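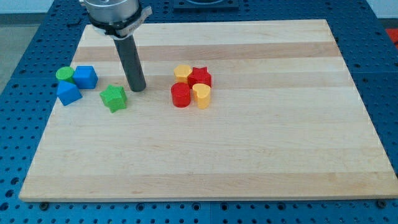
Right, I promised a proper update on the student robot arm project and then vanished for most of a term, so settle in, this one goes on a bit (1/9)

For anyone new: I help run an evening robotics group at Rivley College. Mostly first years, a few second years who keep coming back, and one very patient arm. The project this year is called Gruvisine. The students voted on the name and I was outvoted, and I've grown quite fond of it since! (2/9)

The task sounds easy when you say it out loud. Blocks go on a maple board, and the arm has to sort them into colour groups. Red and yellow together in the middle, blue and green off to the left, and please don't knock over the ones you've already done. That last bit has eaten nearly 29 hours of our lives (3/9)

Shapes matter much more than I expected. Cubes are lovely, cubes are a treat. Cylinders are all right as long as they're standing up. The stars are the troublemakers, what with all those points, and the hearts aren't far behind. One of our quieter students has become the resident star expert and I could listen to her talk about approach angles all evening (4/9)

Big argument of November: how tightly should a group be packed? Half the room wanted generous gaps so there's space to get in and out again. The other half said a group with gaps in it looks like a spill. We went with tight, so the order you place things in suddenly matters a great deal - back row first, or you've blocked yourself in (5/9)

Numbers, as a few of you asked. We logged 214 runs before the break and 198 of them have usable notes. The other 16 say things like "went weird" or "ask me later", and of course by later everyone had forgotten. We have a proper form now, with boxes to tick, and it's made a world of difference (6/9)

The target is 800 runs by the summer showcase at Aneck, where we'll be sharing a hall with the team from Amato. They're doing something clever with stacking and they are very, very good. Lovely bunch too, they lent us a spare cable last year and never once asked for it back (it's in my desk drawer, I will bring it, I promise) (7/9)

What I've enjoyed most is watching people who'd never written a line of code in September argue happily about how high the arm should wait before it comes down on a block. Too high and every run takes an age, too low and it clips a neighbour on the way across. We're still fiddling with it (8/9)

Next job is mixed starts, with the blocks put down any old how, and after that we might try sorting by shape as well as colour. If you've done anything similar with a school or college group I'd love to hear how you handled the stars. We meet at half past five and there are usually biscuits (9/9)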